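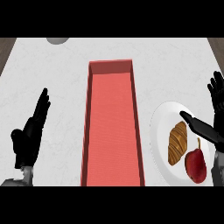

Opening. Thanks to Greer Pollock for the slot. My subject is whether a machine can do the chores we keep being told it can do, and I am going to keep it to chores I have watched or run myself. I work on clearing and sorting: dishes off a table, parts off a bench. The job I will come back to all through the talk is the one on this slide, which is simulated. A croissant and a pear are on a plate, there is a long red tray next to it, and the food has to go from the plate into the tray. Two hands, five fingers each. A child of four does this without being shown twice. Leave the slide up while I talk through the next part.

Why this chore. It came from a real request. Wurundale runs kitchens for residential homes and asked us what part of the after-breakfast work could be handed over. Lilla Deák spent a week in September with one of their kitchen crews writing down what people did with their hands. Most of it was moving a thing from one container to another. Plate to tray, tray to rack, rack to shelf. So we started there.

Say clearly: we are not claiming the kitchen is solved. Wurundale knows this. They have been patient.

The croissant. Soft, light, and it comes apart if you squeeze it. The surface is ridged so the contact points are never where the model expects. In simulation a croissant is usually a rigid shape with a picture of pastry on it. You can crush it as hard as you like and it stays a croissant. Real ones flake. Pause here, people usually have a question about soft objects. If they do, say it is coming under "what the simulator leaves out."

The pear. Heavier at one end, smooth, and it rolls. When it lies on its side, the hand has to come down around it without pushing it against whatever is next to it. If the two items are close together, the order matters. Take the wrong one first and you shove the other one over the rim. People pick the order without thinking. Our policy had to learn it, and it still gets it wrong when the plate is turned.

Numbers slide. Read these slowly.

We ran 527 attempts in simulation with plate position, plate rotation and item order changed each time. 503 ended with both items in the tray. On the real bench at Flallenwood we ran 83 attempts with the same setup. I will not put a percentage next to that one because we changed the fingertip covers partway through and the two halves should not be added together. Damián Zapata has the breakdown and will send it to anyone who asks.

What I can say is that the bench was clearly worse than the simulator, and the reasons were dull ones. The pear was bruised and sticky. A plate slid. The overhead light put a glare on the plate and the pear's edge got lost in it.

What the simulator leaves out. Crumbs. Grease. The plate moving when you touch it. The fact that someone has already walked off with the tray. Also time: in simulation a slow grasp costs nothing. In a kitchen the person next to the machine will reach over and do it for you after a few seconds, and then you have a safety stop.

(If running long, skip to the shop floor.)

Hands or grippers. Bjarke Kirkegaard will disagree with me on this from the second row and he should be allowed to. His view is that a suction cup and a flat scoop would beat a five-fingered hand at this job for far less money. For this job alone he is probably right. A scoop takes the croissant fine. My answer is that Wurundale does not have one job, they have a long list, and nobody wants to buy a scoop for each line of it. But I will grant that the thumb causes us more trouble than the other fingers put together. It has to go out wide to get around the pear, and when it is out wide it passes over the other food. We had to add a penalty for that.

The shop floor. Same motion, different objects. Kovska makes brackets and small housings, and the chore there is taking finished parts off a turntable and laying them in a bin, all facing the same way. Parts are rigid, they are all alike, and the lighting is fixed. We expected this to be easy next to food and it mostly was. Where it failed was at the bottom of the bin. A deep, narrow container is hard for a big hand. The knuckles hit the side wall before the fingers reach the floor. You either drop the part from higher up or you come in at an angle, and Kovska did not want parts dropped.

That is the same issue as the long tray, by the way. Go back to the first slide if there is time. Setting an item down near the middle of a tray is fine. Setting it down tight against a wall takes a different wrist angle, and we had very few training runs that did it.

Two things to tell buyers. First, ask for the failures. Ask what happens after a miss, who picks the thing up, and how long the machine waits. Second, ask how many of the runs were on a real bench. A simulated table is useful and I use one every day. It is where we find out that a plan is hopeless before we break a finger on it, and replacement fingers from Hafþórsson take weeks. It does not tell you about Thursday's lunch rush.

Strike that last line, say "a lunch rush."

So, can they do it yet. Moving rigid parts in good light with someone nearby: yes, and Kovska plans to keep the cell running. Clearing food off plates in a working kitchen: no. Hrefna Þrastardóttir, who handles our trials, would put it as "supervised only." I would use the same words.

Next steps. More bench runs with one set of fingertip covers from start to finish. Real pastry, bought fresh each morning. Plates that slide. We will also try the task with the tray on the other side so the right hand has to reach across or pass the item to the left, and I expect that to go badly at first.

Questions. Repeat each one into the mic. Slides go up on the group page in October 2026.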